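Naluvberg Plaza Surface Maintenance – Frequently Asked Questions

What sealer is used on the concrete?
Pillex, a penetrating silane type. It leaves no film and does not change the color of the slab.

How often is it reapplied?
Every six years. Joint filler is checked every February and replaced where it has pulled away from the edge.

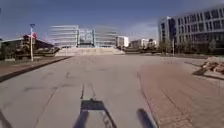

Open concrete and joint line, looking toward the steps.

Are dark patches a defect?
Usually no. Uneven curing and old gum residue both leave marks – neither affects strength. Report flaking or exposed aggregate under code 2747.

Can I use a pressure washer before an event?
Yes, with a fan nozzle and cold water. Do not aim at the joints. Acid cleaners are not allowed.

What is the wait time after sealing?
Four hours for foot traffic. Vehicles need a permit from Bujar Hodžić, Grounds Office.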